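**Vieira Film House to screen nine features by Solange Seixas, with open questions left open**

January 9, 2022

The Vieira Film House will show nine features by director Solange Seixas in July, followed by two public talks between Seixas and critic Janaína Amaral. Most retrospectives set out to prove that their subject is a master. Amaral, who chose the films, doubts that a retrospective can prove any such thing, and she has planned the program with that doubt in mind.
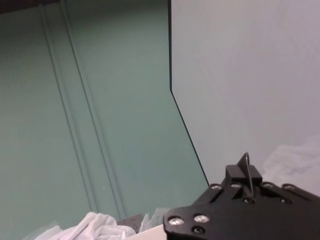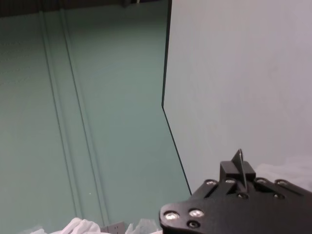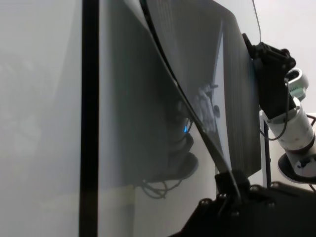

*Grooved green wall, first and second; dark-tinted curved panel, third.*

Seixas has been called a pioneer so often that the word has gone soft. Her first feature, *Kisance*, is the usual evidence. It follows a ferry clerk who spends a winter forging tickets for people she has never met, and it has been praised for its long silences and its refusal to explain her. Amaral admires the silences. She is less sure about the refusal.

"I have read 19 essays that say the clerk is a mystery," Amaral said. "I think the script is missing a scene. Maybe both are true, but I would like to hear someone argue it with the director in the room."

That argument is set for the first talk, which comes straight after *Kisance*. The second talk follows *Prorulia*, the longest film in the series and the one that split her audience. Its defenders call it her freest work. Others found it slow, and a few found it vain. The film house takes no position, though its program notes will print one essay for the film and one against it, at equal length.

Seixas agreed to the series after some hesitation.

"I don't trust tributes," she said. "People clap before the lights go down. Then they have to like it. I told Janaína I would come if the audience could ask me rude questions, and she said that was fine with her."

Some claims often made about Seixas will be missing from the publicity for this series. Past festival notes have said that she works without a script. She says she always has one and usually a second one for the producer. It has also been written that the closing shot of *Kisance* was an accident. Seixas says it took most of a week and cost her a friendship with her cameraman. The notes will give her version and say plainly that it is her version.

The prints are another matter. Seven of the nine films will be shown from new digital transfers made by Bametora, a small restoration firm. The term "restored" has been stretched by the trade to cover almost anything, so the film house has asked the firm to list what was done to each title. In several cases the answer is dust removal and a color pass, and the program will say so. The remaining two films will be shown from older prints with visible wear. Seixas prefers one of them that way and has not said which.

The late comedy she made for television is not in the series. Amaral left it out because she thinks it is bad. Seixas disagrees and plans to bring it up.

**Tickets and talks**

The main hall has 800 seats. Seats are not numbered, and a ticket to *Kisance* or *Prorulia* includes the talk that follows. Questions will be taken from the floor and will not be screened ahead of time. Both talks will be held in English and Portuguese, with live interpreting in each direction.

Full dates and running times will be released with the printed program. Advance viewing links for critics cover the seven new transfers only. Reviews may run at any time, and the film house will not be picking lines from them for posters.

**About the Vieira Film House**

The Vieira Film House shows older and lesser-seen films, with a printed essay for every title. It has no house prize and does not plan to start one.

**Press requests**

Requests for interviews with Solange Seixas or Janaína Amaral should be sent to the Vieira Film House press desk. Seixas is giving a small number of interviews and has asked that writers see at least one of the films first.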